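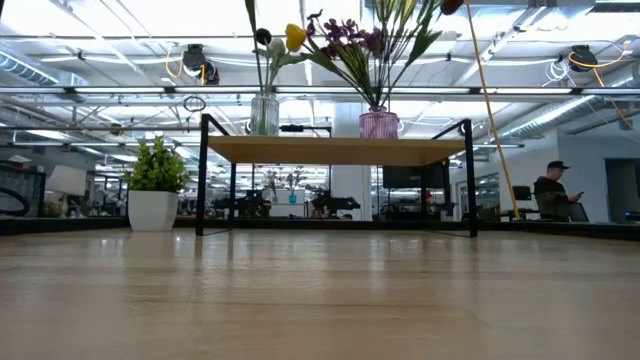
Two vases on a small shelf riser – how do I stop them looking like a muddle?

Posted in Home & Garden > Flowers and Houseplants

Hello all, I'm hoping somebody with a better eye than mine can point me in the right direction. I bought one of those low risers (light brown board, black metal sides) to give the table a bit of height, and I've put two ribbed vases on it. One is tall, narrow and clear. The other is shorter and wider, in a pinkish purple with a wavy sort of rim, and it was my mother's, so it stays whatever anybody says! There's a little green plant in a white pot to the left of the riser as well.

My trouble is the flowers. I like everything, so everything goes in. At the moment it's yellow and pale green and a lot of dark purple, with leaves going off in all directions, and by the time I've finished the purple vase it has spread so far that the clear one looks like it's waiting for a bus. I've had them out and back in again more times than I'd care to admit. Is there a proper order to do this in? And should the two vases match, or is it all right for them to be different? We have family coming for lunch on Saturday and I'd love it to look as though I meant it.

Bramari

Lay everything out before you put a single stem in water

Drisimell

Oh, I do feel for you, I was exactly the same until I started laying the whole lot out first. I clear the front half of the table and put the flowers down in a row, blooms pointing away from me and stems towards me, so that I can pick each one up by the stem without dragging its neighbours along. White and orange tulips at one end, something blue-grey in the middle with a yellow and a dark maroon tulip close by it, then the purple bunch, then another yellow to finish. You see straight away what you've got too much of, and it's much kinder to the petals than rummaging in a bucket.

Then share them out while they're still lying down. With a tall narrow vase I'd give it very few stems, all long ones, and let one leaf run right up past the rest. Your mother's vase sounds lovely and wants the bushier things. Start with the greenery leaning out to both sides, put the purple in next, and keep one dark red flower back for the very end so you can pop it in wherever there's a gap. I wouldn't worry about matching at all – they're both ribbed, and that's enough to make them look like relations.

Do strip off any leaves that would sit under the water, and trim the ends on a slant. Mine are fresh for longer if I change the water every 36 hours or so, though I know people who never bother and do just as well.
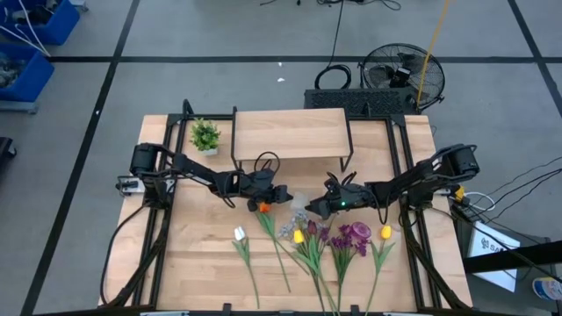

Try fewer flowers

Nazarenko

Take a third of them out and put them in a jug in the kitchen. You can always put them back.

I'd also move the yellow ones. If all your yellow is in one vase it pulls the eye that way and the other one looks forgotten. One in each is plenty. And silk flowers are worth a thought if you find the real ones too fiddly, as you can bend the stems to where you want them and they'll still be there in March.

Reply from Bramari

Thank you both, that's so helpful. I've just been through and laid them all along the table as suggested, and I can see I have far more purple than I thought! A jug has been found. I'm going to try the dark red one last, and I might turn the little plant round while I'm at it, as it has a better side.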